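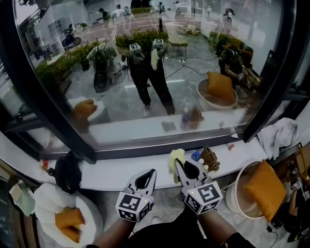 Pinzas de mano, marcadores y un alféizar: visita al taller de captura de Jundard

El taller que Jundard abre al público dos veces al año ocupa un bajo con ventanal a la calle. En la jornada del 4 de marzo de 2024 la demostración principal no incluyó ningún brazo robótico en movimiento. Los visitantes vieron a personas manejando pinzas de mano, una en cada mano, para recoger y colocar objetos corrientes. Kavinda Khan, responsable de captura de datos, atendió a esta publicación entre dos turnos.

«La pregunta más repetida es dónde está el robot», dice Khan. «El robot llega después. Aquí se registra la manipulación con la misma geometría de dedos que tendrá la máquina, y esa parte la hace una persona».

Las pinzas, que en la casa llaman Cheon, tienen dos dedos de color gris claro con almohadillas negras en la cara interior. En la base de cada una va un cubo blanco cubierto de marcadores cuadrados en blanco y negro, con una pequeña luz verde. El cubo sirve para calcular la posición y la orientación de la pinza en cada instante. Según Khan, la forma cúbica responde a un criterio de visibilidad: «Con un marcador plano, un giro de muñeca lo deja de canto y se pierde la pose. Con varias caras, casi siempre queda alguna legible. Digo casi siempre porque las manos se cruzan, y en los cruces todavía perdemos muestras».

La tarea del día era de orden doméstico. Sobre el alféizar blanco había paños arrugados, una bolsa negra y varios objetos pequeños; en el suelo, un cuenco grande y un cubo, cada uno con un cojín naranja. Khan defiende la elección de los textiles. «Un bloque rígido se describe con seis números. Un paño no. Puede caer por el borde, hacer un pliegue, engancharse con lo que tiene al lado. Si el operador lo agarra por un punto malo, el resto del paño no le sigue. Esos agarres malos también se guardan, etiquetados como tales».

El protocolo fija 8 tareas por sesión. El operador recibe la instrucción escrita, parte de una postura de reposo y dispone de tiempo libre para completarla. No se corrige durante la ejecución. El conjunto reunido hasta septiembre del año anterior constaba de 2.639 episodios, de los que 216 se descartaron por pérdida prolongada de seguimiento. Khan considera aceptable esa proporción, aunque matiza que los descartes no se reparten por igual: «Se concentran en los movimientos por debajo de la cintura. Al agacharse, el propio cuerpo tapa los marcadores».

Preguntado por el ventanal, Khan admite que el equipo discutió la ubicación. El cristal curvo devuelve el reflejo de la sala y del operador, con los cubos incluidos, y a la vez deja ver la calle. «Un detector ingenuo encuentra el doble de marcadores. El reflejo sale invertido, y la mayoría de los códigos invertidos no pertenecen al diccionario, así que se rechazan. Quedan los casos dudosos, con desenfoque o muy oblicuos. Para esos comprobamos la continuidad de la trayectoria». Cubrir el cristal se descartó. «Una cocina tiene ventanas y un pasillo tiene espejos. Prefiero el problema ahora».

La calibración se repite al comienzo de cada turno. El programa que la gestiona, Brustureck, compara la apertura medida de los dedos con un patrón y bloquea la grabación cuando la desviación supera los 2 milímetros. La causa habitual es el desgaste de las almohadillas. La sustitución se hace en el propio taller.

Los datos se entregan a Clarkau, que entrena los modelos de control en otra sede. Khan evita pronunciarse sobre los resultados. «Nos devuelven una lista de tareas en las que el modelo falla, y con eso planificamos las sesiones siguientes. En la última predominaban los recipientes: soltar algo blando dentro de un borde alto sin arrastrarlo al retirar la pinza».

Los asistentes pudieron probar las pinzas en una mesa aparte. La dificultad más común fue calcular la distancia hasta la punta de los dedos, que queda por delante de la mano. Khan estima que un operador nuevo necesita varios turnos antes de que sus episodios entren en el conjunto. «Al principio todo el mundo mira la pinza. Cuando empiezan a mirar el objeto, les activamos la grabación».

La próxima jornada abierta está prevista para septiembre, en el mismo local. La inscripción se hace por correo y los grupos son reducidos.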